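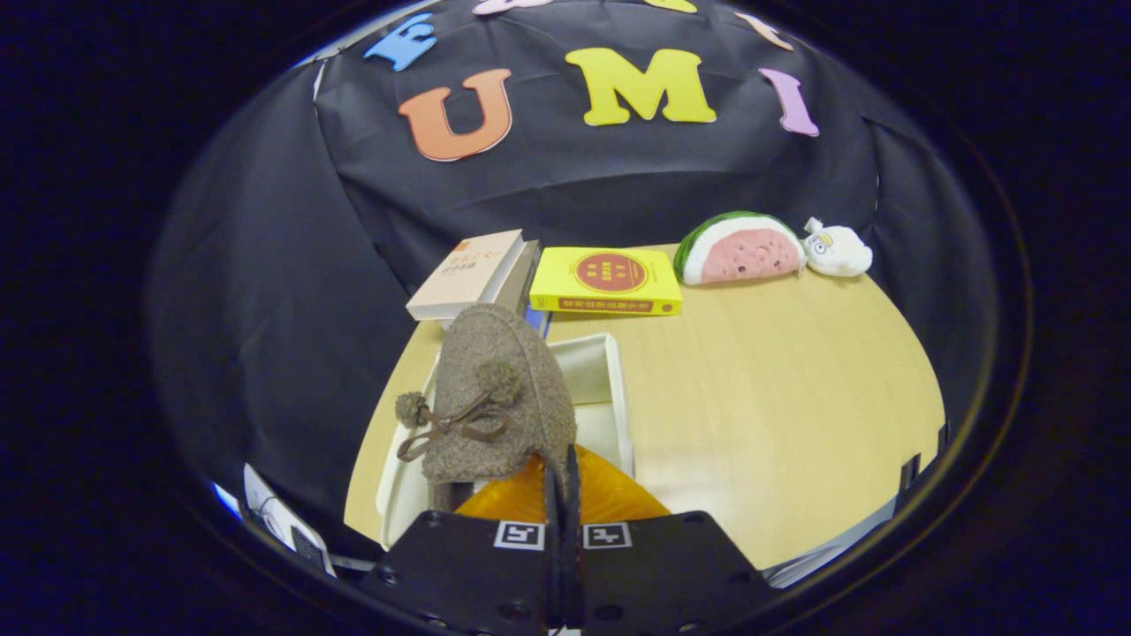
Table as set, Thursday, October 22, 2026. Slipper in the white tray, books and plush along the back.

Started with the table this morning. The black cloth went up before anything else because last time I hung it after the objects were out and knocked half of them over doing it. Two clips on each side and one in the middle. There's a crease near the top left clip that I ironed on Tuesday and it came back. Leaving it.

Back row, left to right: the book stack, the yellow book, the watermelon slice, the small white plush. In the stack the cream book is on top and sits at a tilt, with the darker brownish one under it and a blue one below that. I tried squaring them up and didn't like it. Squared, the spines made one block and the eye went straight there. Tilted is fine. The yellow one stays flat on the table. It has the red emblem and the red strip of Chinese text at the bottom of the cover, so it is easy to put back the same way up. Please do put it back the same way up.

The watermelon slice stands where it is and hasn't given any trouble. The white plush won't sit. I tried it upright against the watermelon, upright on its own, and upright with a lump of putty under it. It ended up on its side and I've written that down as its position. The yellow tag stays on. Eugeniusz wants it cut off and I said no until we have a second one.

Slipper. Brown, fuzzy, speckled, with the two pom-poms on a thin cord. We talked about the cord yesterday. The bow is loose, and each time the slipper gets picked up the pom-poms land somewhere different. Eugeniusz Kubiak's suggestion was a stitch through the knot. I would sooner leave it alone. A stitch means the slipper is altered and then the notes from June don't match it anymore. For now the rule is: set the slipper in the tray, don't touch the pom-poms, write down where they fell. Today one is off to the left side and the other is higher up on top.

The glossy orange piece is under the slipper, on the near side. It catches the light quite a bit. With the overhead lamp on full I was getting a hot spot on it that moved when I moved my head, so I turned the lamp down one step and closed the blind on the street side. Better. Not gone. If somebody has a roll of diffuser paper left over from the Grevus shelf work I'd like a piece the width of the lamp.

Tray: 43 cm on the long side by my tape. The Greken one we used before was shallower and things slid out over the rim when the table got bumped. This one has held so far. I wiped it with a damp cloth and dried it, since felt leaves lint on everything. Lint roller is in the top drawer now, left side, with the spare clips. Put it back there.

Table top was cleaned too. Found a ring from a mug on the pale wood near the right end, came off with dish soap. No mugs on this table. There is a whole windowsill for mugs.

Weighed the box of small items before unpacking, 685 g with the lid. Wrote that on the lid in pencil so we can tell at the end of the day if something didn't go back in. Books are not in that box. They live on the Tirkemgate shelf, second from the bottom, spines out.

Ran through the setup 6 times before lunch, putting everything away and laying it out again from the notes. Three of those I got the watermelon too close to the yellow book. The note only said "right of yellow book," which could be anything. Changed it to a hand's width, my hand. I should do this with tape on the cloth edge instead, low down where it doesn't show.

After lunch the Yupanqui people came by to look at the room and moved a chair. Nothing on the table was touched as far as I could tell. I checked the back row against my sketch anyway and it matched.

Still open:
Diffuser paper for the lamp.
Tape marks for the back row.
Second white plush, same size, with tag.
Decide on the pom-pom cord. Eugeniusz and I to settle it before the next slipper arrives, because if we stitch one we stitch both.
Label for the underside of the tray.

Packing up at the end: plush first, then the slipper into its own bag, then the orange piece wrapped in the soft cloth. It went in bare last week and I don't want scratches on it. Books last, carried flat. Cloth stays up overnight. If the crease is worse in the morning I'll steam it in place.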